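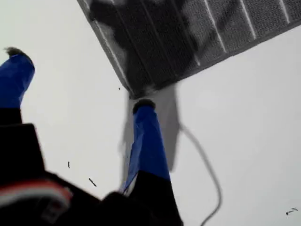
Rosaura Ñahui

19 October 2018

Abrasion Resistance of Coated Work Fabrics

1. Purpose

The test compared how three coated fabrics lose mass under repeated rubbing. The samples were sold as Omitz, Domex and Cliletti. All are woven polyester with a polyurethane coating on one side.

2. Method

Discs were cut from each fabric, 6 per type, and conditioned overnight in the textile lab. Each disc was weighed, mounted coated side up and rubbed against a standard wool cloth under constant load. Mass was recorded again after 3301 cycles. The wool was replaced before every run.

3. Results

Mean mass loss was 128 mg for Omitz and 252 mg for Domex. Cliletti fell between the two, but one disc slipped in its holder and was excluded. Coating loss on Domex began at the raised yarns and spread along the warp — the weft stayed covered longer.

4. Sources of error

The balance drifted slightly during the September runs and was zeroed before each reading. Humidity was logged but not controlled. Disc edges frayed on Domex, so part of its loss may be loose fiber.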